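Định Hà on Forty Years of Fretwork and a Move Across Town

2024-07-05

Định Hà was refretting a mandolin when we sat down to talk, and he kept at it for most of the hour. He runs Trương, the string instrument shop named for his mother's family, and the business has just finished moving into a former print shop in Godgate.

"The old place had one outlet on the bench side," he said. "I ran everything off it. Glue pot, lamp, buffing wheel. Now I have a whole wall."

The shop builds banjos, mandolins and a small number of guitars. Hà says the banjos pay the rent. His main model is the Holloritz, an open-back with a maple neck and a rolled brass tone ring, and he has built 44 of them so far. The one on the bench next to him was waiting for a head.

He started on the repair side. A music store hired him to change strings and set up school violins, and he learned neck resets from the man who had the job before him. "He'd let me steam one apart and then leave the room," Hà said. "I ruined a couple. Those were cheap guitars, but I still felt bad about it."

The first banjo he built was for himself. He didn't like how it played, so he took the neck off and made another one with a shallower profile. The Holloritz neck still follows that second template, which hangs on a nail by the door.

Asked about prices, Hà was direct. A standard Holloritz is $2,446 with a hard case. He raised it last October when his hardware supplier went up, and he doesn't plan to do it again soon. "People wait a long time for these. I don't want to call somebody halfway through and tell them it costs more."

The list now has over 50 names on it. With 2 people at the bench, he expects the newest orders to take a while, and he has stopped accepting deposits until the list gets shorter.

Next up is a smaller instrument called the Pelix, a short-scale banjo meant for travel and for players with small hands. Two prototypes are done. Hà isn't happy with the bridge placement on either one.

"The first one was bright and had no low end. The second has low end, but the fourth string buzzes up the neck. I think the pot is fine. I think I have to move the bridge and cut the neck angle again."

He has no release date for it. Repairs come first through the summer, mostly cracked pegheads and worn frets, and the shop is open for drop-offs in the mornings. Players who want to try a Holloritz should call ahead, as there is usually only one finished banjo in the building and sometimes it has already been sold.
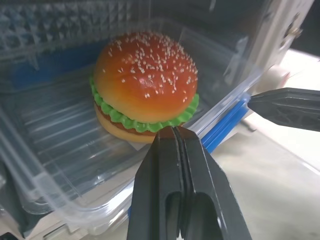 Toy hamburger in a clear plastic container.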